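Last updated Sunday, April 5, 2020. Maintained by Damian Kaczmarczyk.

# Hasten film screenings: FAQ

**What is shown?**
Science fiction and thrillers, one title per session. The current title is *Sundex*, running time 137 minutes. It is followed in December by *Aigner*.

**Are screenings still held in the hall?**
No. All sessions are online until further notice. The start time is given in your booking email and is UK time.

**How do I join?**
Open the link in your booking email and enter the code printed below it. A code works on two devices, but only one can play the film at a time.

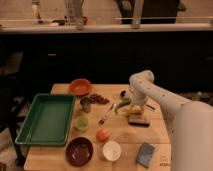

*Robot arm over a table of kitchen items.*

**Can I pause or rewind?**
No. The film plays to everyone at the same point. If you lose your connection, reload the page and you will rejoin at the current point.

**Is there an interval?**
Yes, around two minutes, at a point set by the host. The chat stays open during it.

**Are subtitles available?**
English subtitles are available for *Sundex*. Switch them on from the player menu. Subtitles for *Aigner* have not been confirmed.

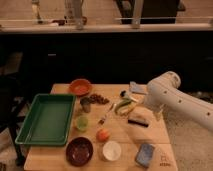 *Table with green tray and orange-red bowl.*

**What is Follow?**
Follow is our mailing list. It carries new titles, changes of time and nothing else. Each message has a link to leave the list.

**Can I get a refund?**
Yes, up to two hours before the start. Reply to your booking email and leave the subject line unchanged. Refunds go back to the card used.

**May I discuss the ending in the chat?**
Only after the credits. Messages that give away the plot before then are removed.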